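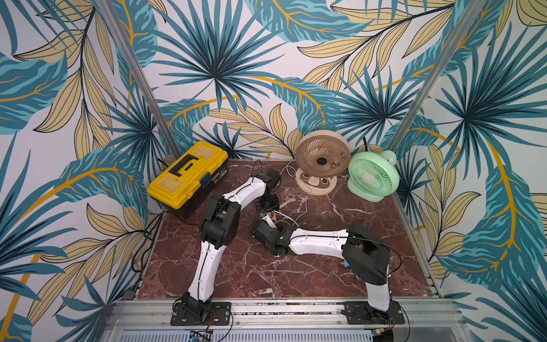

Botanical Patterns at Home: How Leafy Wallpaper Came Back
Project report by Kristýna Havlíček

My grandmother papered her hallway in Plernovberg with ferns, and I suppose this project really began there, long before I had a course to hand it in for. I wanted to find out why people choose leaves for their walls, and whether the reasons change with age.

In February I left a questionnaire at Flumero, a paint and paper shop near the school, and got 90 forms back (far more than I had dared hope for!). I then sat down with the people who had written the longest answers, and they were very generous with their time and their tea.

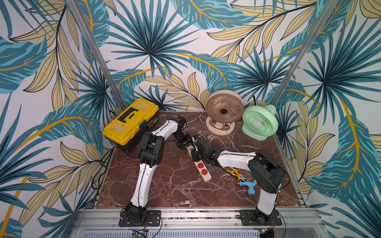

Of the 90, some 40 said they had picked a plant pattern for at least one room. Older people mostly talked about gardens they used to have. Younger ones talked about vacations, or about wanting a dull room to feel less dull, and several of them had painted over it again within a year or two.

Price came up less than I expected, although one couple on Wan Street did tell me, with some feeling, what it cost to repaper a stairwell.

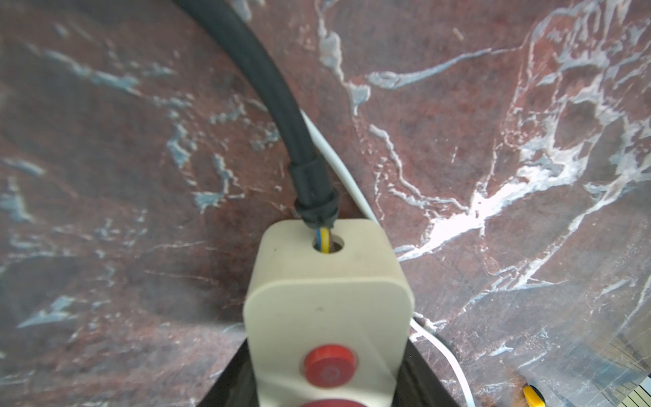 My questionnaire had one weak spot. I asked about "patterns" without saying whether borders counted, so a few answers were hard to place, and I left those out of the chart on the last page.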